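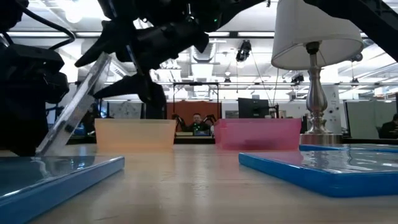
Keeping a two-arm cell in working order

Apr 8, 2021
By Janka Zeman

Nadiia Koval starts on the cell at Grostgate before she switches anything on. She looks at the fingertips first, then the screws on the finger brackets, then the cables.

"Most of what goes wrong starts at the tips," she said. "They touch the table all day. If one is worn a little, the arm still goes where you tell it, but it lets go of things."

The cell has two arms with black grippers over a wooden table. Koval has looked after it since December. She wipes the fingers with a dry cloth, and every 80 hours of running she takes them off and checks the bracket screws with a small torque driver. The wrist cameras get a lens cloth and nothing else – she once used a spray and spent a morning getting rid of the haze. 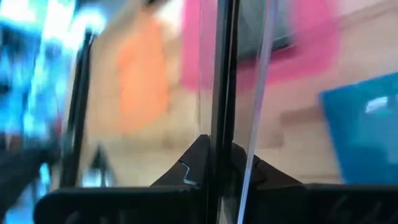
Wrist camera view, with the gripper at the bottom and the tabletop behind it.

Clear and shiny parts make the setup harder, she said. A transparent sheet shows whatever is behind it, and a glossy one throws the lights back at the lens. Koval sets the exposure by hand with the room lights on and writes the value in the log. Automatic exposure is left off.

She also checks how far the fingers open. The gap should match on both grippers, and she allows very little difference before she runs the homing routine again.

"Open, close, open," she said. "I do it 12 times and listen. A dry slide has a sound."
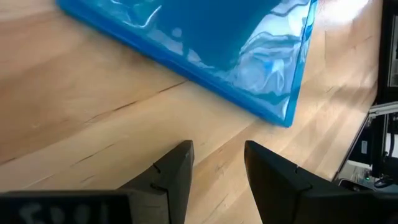

Dinesh Lobo would go further and swap the fingertips on a fixed schedule, worn or not. He said a set costs less than an afternoon of looking for a fault, and that he would change them every 400 hours.

Koval does not agree. She keeps a spare pair in a drawer and changes tips when the grip test fails – the last pair ran for 21 days. 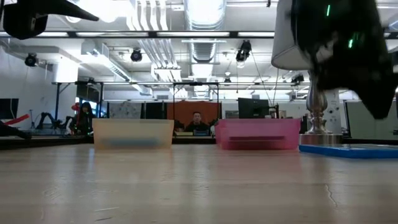 After a repair

Any time a finger or camera comes off, the calibration is done again, at low speed and with one arm parked. Koval keeps a hand near the stop button through the first full cycle.

"Then I write down what I touched," she said. "Even if it was one screw."

Related
Cable wear at the wrist joint
Zirarwood changes its gripper spares list
Miroslava Marchuk on reading a fault log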